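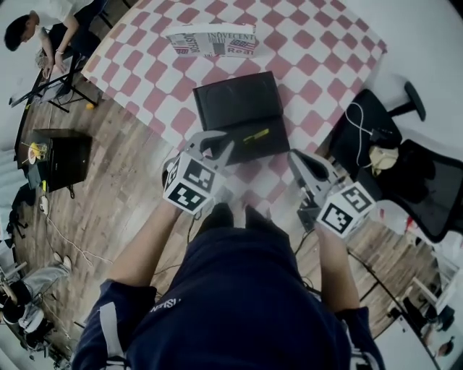 How to run a hand-held gripper demonstration at an open day

Published by the Outreach Office, Tallthorpe Robotics Centre, March 2022

This guide is intended for staff who will be presenting the hand-held gripper demonstration to visitors. It is based on the procedure used at our Brutville and Tallthorpe sites. The full safety policy is held separately and must be read first.

Before the day

Reserve a table that can be approached from at least one long side. The demonstrator stands throughout, so chairs should be moved back from the working side before visitors are admitted. Cover the table with a cloth. A checked or patterned cloth is acceptable and does not need to be replaced with a plain one.

Charge both grippers overnight. Those supplied under the Grusar project take 70 minutes from empty, but they should not be left until the morning of the visit.

Check the marker squares on each gripper. The black-and-white patterns must be clean, flat and free of tape. A marker with a lifted corner should be replaced and the gripper calibrated again.

Choosing objects

Select everyday items that visitors will recognise: a box with a lid, a highlighter pen, a folded paper bag. No object should weigh more than 300 grams. Glass, open drinks and anything with a blade are not permitted on the table.

Setting up

1. Place the main object in the middle of the table, within easy reach of both hands.
2. Put smaller items on or beside it. Items for later tasks may wait at the far side.
3. Start the recording software and confirm that both grippers are listed.
4. Ask a colleague to remain at the laptop for the whole session.
5. Check that cables on the floor do not cross the visitors' route.

Giving the demonstration

Hold one gripper in each hand and bring the fingers slowly towards the object. Pause before making contact, so that those at the back can follow. Pick up the small item with one gripper, and keep the other close by to steady the box. Return the item to its starting place and repeat.

Explain that the movements are recorded so that a robot arm can later be trained to carry out the same task. Our Bastos arm was trained on over 300 such recordings. Visitors often ask how long this takes, and presenters should refer them to the printed leaflet.

Visitors may try the grippers themselves, 2 at a time, under supervision. Children must be accompanied by an adult.

Afterwards

Save the session, switch off both grippers and return them to their case. Faults should be entered in the equipment log on the same day. Bookings for the December open day are made through the Outreach Office.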